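4.3 Antes da primeira saída

O contador Pultico sai de fábrica com a bateria a meia carga. Carregue-o por completo antes de o montar na bicicleta. A luz da base passa de laranja a verde no fim da carga.

1. Encaixe o suporte Marnden no guiador, com a ranhura virada para a frente.
2. Aperte os dois parafusos à mão e só depois com a chave fornecida.
3. Empurre o contador para dentro da ranhura até ouvir o estalido.
4. Prenda o sensor ao garfo e o íman a um raio da roda da frente.
5. Rode a roda devagar. O ícone do sensor deve piscar a cada volta.

CUIDADO: não aperte demasiado os parafusos em guiadores de carbono. Em caso de dúvida, recorra a uma oficina.

4.4 Calibrar a distância

O valor de origem do perímetro da roda é 2173 mm. Se os seus pneus tiverem outra medida, introduza o perímetro em Menu > Roda antes de calibrar. A calibração corrige as pequenas diferenças causadas pela pressão e pelo peso do ciclista.

Escolha um percurso plano e a direito, fechado ao trânsito, com um comprimento que conheça bem – por exemplo, entre dois marcos. Evite curvas, que alongam a trajetória da roda.
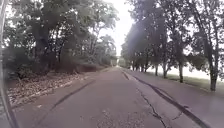 Fig. 64. Caminho asfaltado a direito, entre árvores.

1. Encha os pneus à pressão habitual.
2. Alinhe a válvula da roda da frente com o ponto de partida.
3. Prima OK durante dois segundos. O visor mostra CAL.
4. Pedale a velocidade constante até ao ponto de chegada, sem ziguezagues.
5. Pare com o eixo da frente sobre o marco e prima OK.
6. Introduza a distância real em metros e confirme.

Se aparecer o erro 228, o sensor perdeu o íman durante o percurso. Aproxime as duas peças e repita desde o passo 2.

Nota: a calibração fica guardada no contador e mantém-se quando troca a bateria. Perde-se apenas com a reposição de fábrica (ver 7.1).

4.5 Passar os dados para o telefone

Abra a aplicação Joteo com o Bluetooth ligado e escolha Adicionar contador. O código de emparelhamento está na etiqueta por baixo da base. As voltas anteriores à calibração não são recalculadas – se quiser corrigi-las, edite a distância à mão em Histórico.

Texto revisto em 2 de fevereiro de 2022.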